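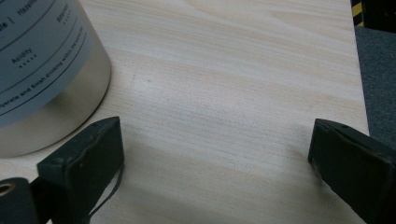
## Karkby : relevés d'autonomie pour lampes et batteries de camping

Ce dépôt contient les relevés de décharge de lanternes, frontales et petites stations d'énergie, plus les scripts qui produisent les courbes. Les mesures viennent du local de Dralomville, sauf celles du dossier `exterieur/`, faites au terrain de Sendmont en août.

Les fichiers sont en CSV, séparateur point-virgule, virgule décimale. Un tableur réglé en français les ouvre sans conversion. Pour pandas, passer `sep=";"` et `decimal=","`.

## Contenu

- `lampes/` : un fichier par appareil, une ligne par minute
- `stations/` : même format, avec une colonne par sortie USB
- `exterieur/` : essais de nuit, température ambiante incluse
- `scripts/` : nettoyage et tracé
- `appareils.csv` : identifiant, type de batterie, capacité annoncée, année d'achat

Le jeu compte 40 appareils. Six n'ont qu'un seul cycle de décharge et portent `cycle_unique` dans `appareils.csv`. Ne pas les utiliser pour comparer des moyennes.

## Protocole

1. Charger l'appareil jusqu'au voyant de fin de charge, puis le laisser reposer 4 heures.
2. Placer le luxmètre face à la source, à la distance notée dans l'en-tête du fichier.
3. Allumer à puissance maximale et lancer l'enregistrement dans la minute.
4. Arrêter quand l'éclairement passe sous 10 % de la valeur de départ.

Pour les stations, la décharge se fait sur une charge électronique Khattak réglée à 5 V. La lampe intégrée reste éteinte, sauf mention `mixte` dans le nom du fichier.

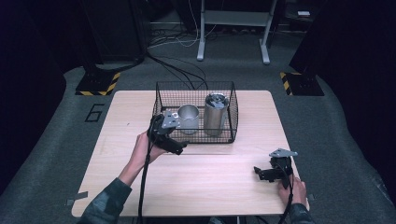
## Colonnes

| Nom | Unité | Remarque |
|---|---|---|
| `t` | min | depuis l'allumage |
| `lux` | lx | vide pour les stations |
| `tension` | V | aux bornes de la sortie |
| `courant` | mA | plafonné à 400 sur les anciens relevés |
| `temp` | °C | seulement dans `exterieur/` |

Une case vide veut dire « non mesuré ». Un zéro est une vraie valeur.

## Problèmes connus

- Les guirlandes détachables ont été mesurées avec leur socle. Leur consommation seule n'est pas disponible.
- Certaines frontales baissent d'elles-mêmes après quelques minutes pour limiter l'échauffement. La marche visible au début de la courbe est normale.
- Le script `trace.py` plante si le nom du fichier contient un accent. À renommer avant de lancer.

## Utilisation

```
pip install -r requirements.txt
python scripts/nettoie.py lampes/
python scripts/trace.py lampes/ --sortie courbes/
```

## Licence et contact

Données sous CC BY 4.0, scripts sous MIT. Les mesures sont de Bienvenido Padilla, les scripts de Faisal Jatoi. Pour signaler une valeur douteuse, ouvrir un ticket avec le nom du fichier et la plage de `t` concernée.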